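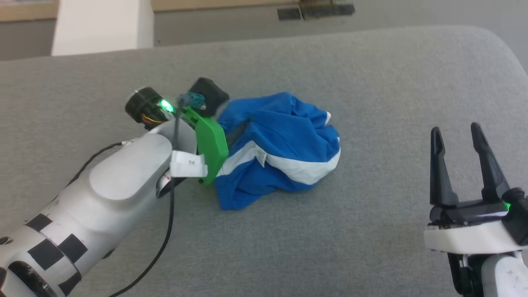

BONNES PRATIQUES

Le chiffonné est désormais réglementé

La version 2 du guide de manipulation textile de Mundis est en ligne depuis lundi, et elle s'attaque enfin au tas de linge. Un vêtement bleu à bande blanche roulé en boule sur un coussin gris compte comme « état initial non plié » — on avait fini par s'en douter. L'étiquette d'entretien peut dépasser, mais interdiction de s'en servir comme poignée.

Autre nouveauté, la pince qui ne travaille pas reste ouverte et vide. Ilaria Longo, qui a relu les 667 remarques reçues, signale que l'article sur les câbles a suscité les échanges les plus vifs. Il tient en une ligne : une boucle lâche est tolérée, un nœud non.

Les objections sont à adresser à Gilang Wattimena avant fin septembre, de préférence pliées.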